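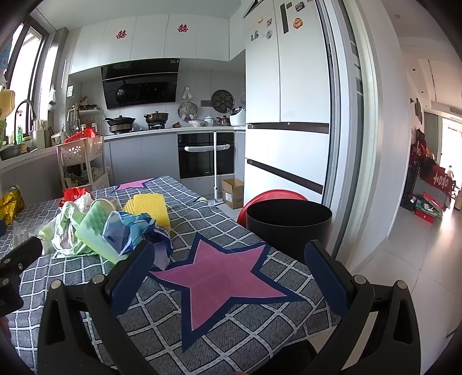

*Sponges on a gray tablecloth printed with a white grid and pink stars.*

## What the Town Throws Away

The town of Bamden collects household waste on a schedule that has changed little in 60 years. Until this winter, few residents had reason to think about it. In February, the town council approved a trial in which 4,000 homes will sort their waste into separate streams before pickup, with food scraps collected every week and packaging every 2 weeks.

The contract was awarded to Ekinci, a regional hauler. Sorting will take place at the Sesto transfer station, which was rebuilt for the purpose and can receive nearly 100 tons a day.

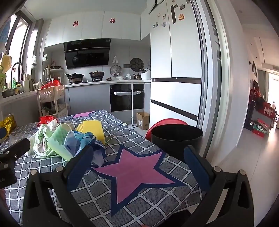
Mixed packaging remains the most difficult part of the plan. Films and foils are light, hard to separate, and often soiled with food. Under the new rules, residents are asked to empty and rinse metal cans, while thin plastic goes in a clear sack.

The neighboring town of Furnarum adopted similar rules and revised them after its first year, when many households reported that the printed guide was unclear. Bamden has shortened its own guide to a single page. Copies are available at the town hall and the public library.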